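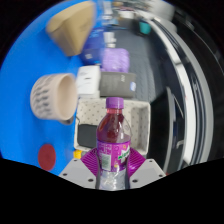
Holulard revoit le rangement de ses tables communes et termine son inventaire

Par Eirlys Gittins – 13/7/19

123 partages | 7 commentaires

L'atelier partagé Holulard, à Stollcombe, applique depuis le début du mois un nouveau règlement de rangement à l'ensemble de ses tables communes. Le texte fixe la place des petites pièces, des cartons d'expédition, des sacs souples et des effets personnels. Il met fin au régime provisoire adopté en novembre, lors du déménagement de l'atelier dans ses locaux actuels, et s'accompagne de la publication du premier inventaire complet du matériel en libre accès, soit 2 982 références.

Le précédent règlement tenait sur une feuille affichée à l'entrée. Il demandait de laisser les plateaux dégagés en fin de journée, sans préciser où devaient aller les objets. En pratique, les cartons étaient repoussés vers le mur, les boîtes vides restaient mélangées aux boîtes pleines et les tiroirs à petites pièces recevaient des articles qui n'y avaient pas leur place. Freya Gosling, responsable du matériel, avait relevé ces écarts dans une note interne au printemps. La note a servi de base à la rédaction du nouveau texte.

Le règlement distingue désormais quatre catégories. La première regroupe la quincaillerie et les composants de petite taille : vis, écrous, entretoises, connecteurs, fusibles, embouts. Ces articles vont exclusivement dans les tiroirs à façade transparente. Un tiroir correspond à une référence, et une référence ne peut occuper deux tiroirs que si le premier est plein. Les mélanges dits « divers » sont supprimés. Les pièces non identifiées sont déposées dans un bac de tri, vidé chaque semaine.

La deuxième catégorie concerne les emballages d'origine. Une boîte ne reste sur une table que si l'appareil qu'elle contient est utilisé sur cette même table. Elle doit être fermée, face imprimée vers l'utilisateur, de sorte que le modèle puisse être lu sans manipulation. Les boîtes vides sont pliées ou, lorsque la garantie du matériel impose de les conserver, rangées en réserve avec une étiquette de couleur.

La troisième catégorie est celle des contenants souples, paniers en tissu et sacs. Leur usage est autorisé pour les étuis, les housses, les pochettes et les câbles longs. Il est exclu pour les outils tranchants et pour tout objet dont le poids déformerait les parois. Les paniers retenus ont une hauteur limitée, pour que le contenu reste visible depuis une position assise. Le modèle à motif de petits points gris, déjà présent dans l'atelier, est conservé.

La quatrième catégorie couvre les effets personnels, boissons comprises. Les bouteilles sont admises sur les tables à condition d'être munies d'un bouchon à vis et rebouchées après chaque usage. Les gobelets sans couvercle sont interdits sur les tables où se trouve du matériel électrique sous tension. Les tasses à anse restent tolérées sur les autres. Cette dernière disposition a donné lieu à plusieurs versions successives – la première rédaction interdisait toute boisson en dehors du coin cuisine.

L'inventaire a été saisi dans le logiciel Orivden, qui attribue à chaque référence un emplacement, un seuil de réapprovisionnement et une date de dernier contrôle. La saisie a occupé sept semaines. Les fiches comportent une désignation normalisée, composée du type de pièce, de la dimension principale et de la matière. Les désignations libres, qui avaient produit de nombreux doublons dans l'ancien tableur, ne sont plus acceptées à la création d'une fiche. 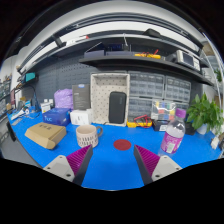 Le plan de zone accompagne le règlement et s'applique table par table. Il découpe chaque plateau en trois bandes parallèles au mur : une bande de travail à l'avant, une bande de dépôt au milieu, une bande de stockage au fond. La bande de travail ne reçoit que les objets en cours d'utilisation. Celle du fond accueille les contenants et, lorsque la table est adossée au mur, les blocs de tiroirs. La table à plateau bleu vif donne un cas courant de bande arrière : le panier crème y est posé debout, ouverture vers l'avant, avec un étui noir appuyé à l'intérieur, et les blocs de tiroirs translucides se trouvent à sa droite, contre le mur. Le règlement admet cette position verticale pour un panier contenant un seul étui. À partir de deux objets, le panier doit être remis à plat.

La position debout présente un intérêt pour l'encombrement au sol du contenant, mais elle réduit la stabilité dès que la paroi est souple. Freya Gosling indique que le seuil d'un objet a été retenu après quelques essais et qu'il pourra être révisé. « Un panier debout s'attrape plus vite, mais il bascule si on le charge. Nous avons préféré une règle simple à un calcul de charge », précise-t-elle.

Les cartons d'expédition font l'objet d'un paragraphe distinct. Un carton brun fermé peut rester dans la bande de dépôt jusqu'au soir de sa réception. Il doit ensuite être ouvert et contrôlé, ou transféré en réserve. Le marquage se fait sur le couvercle, au feutre, en caractères assez grands pour être lus depuis l'allée. Les inscriptions antérieures sont barrées, afin d'éviter toute confusion entre l'ancien et le nouveau contenu lorsqu'un carton est réutilisé.

Les blocs de tiroirs sont empilables. Le règlement impose un alignement par largeur : les sections larges reçoivent les pièces longues, les sections étroites la visserie. L'accès aux sections inférieures doit rester libre. Ce point est signalé comme le plus difficile à faire respecter, les objets posés dans la bande du fond venant souvent masquer les rangées basses. Aucun contenant ne peut désormais stationner devant une section pendant plus d'une journée.

L'étiquetage a été confié à la société Goodall, qui fournit des porte-étiquettes clipsables et des planches préimprimées. Le format retenu admet deux lignes de texte : la désignation, puis le code d'emplacement. La hauteur des caractères est identique sur toutes les façades. Les étiquettes adhésives posées directement sur le plastique sont proscrites, leur retrait laissant des résidus qui gênent la lecture du contenu par transparence. Les blocs déjà marqués de cette manière seront nettoyés au fur et à mesure du remplacement.

La livraison des porte-étiquettes est échelonnée. Le premier lot équipe les tables les plus utilisées. Les tables d'appoint et la réserve suivront. Dans l'intervalle, les tiroirs non équipés sont identifiés par leur seul code de rangée dans Orivden, et l'utilisateur doit consulter la fiche avant toute remise en place.

Le contrôle est hebdomadaire. Il porte sur la fermeture des boîtes, la conformité des bandes, l'accès aux tiroirs et l'absence d'objets non attribués. Un objet sans propriétaire déclaré est placé dans le bac de tri, puis conservé en réserve pendant jusqu'à 16 jours. Passé ce délai, il est intégré au stock commun s'il présente un usage, ou envoyé au recyclage. Les sacs et housses suivent la même procédure, après vérification de leur contenu.

Plusieurs utilisateurs ont demandé que les tables réservées à la journée soient exemptées de la bande de dépôt. La demande n'a pas été retenue pour l'instant. Une exception est en revanche prévue pour les montages en cours, qui peuvent occuper toute la profondeur du plateau à condition d'être signalés par un carton portant la date de fin prévue. Ce carton est retiré par l'utilisateur au démontage.

La question des couleurs de plateau a également été examinée. Une proposition consistait à associer chaque couleur à un usage, mécanique, électronique ou emballage. Elle a été écartée pour des raisons de souplesse : les tables sont régulièrement déplacées et les réservations ne tiennent pas compte du type d'activité. Les codes d'emplacement restent donc attachés au mur et aux blocs de tiroirs. Lorsqu'une table change de place, son plan de zone est mis à jour par le responsable du matériel.

Le règlement est consultable à l'accueil de Holulard. L'inventaire peut être interrogé depuis le poste situé près de l'entrée, par désignation ou par code. Les corrections de fiches sont à transmettre par écrit à Freya Gosling, avec le code du tiroir et la quantité constatée. Une première révision du texte est programmée en novembre, après la fin de la livraison des porte-étiquettes.

Ce site utilise des cookies pour mesurer son audience. En poursuivant votre navigation, vous acceptez leur dépôt. Accepter | Paramétrer

Recevez les nouvelles de Stollcombe par courriel : inscrivez-vous à notre lettre d'information.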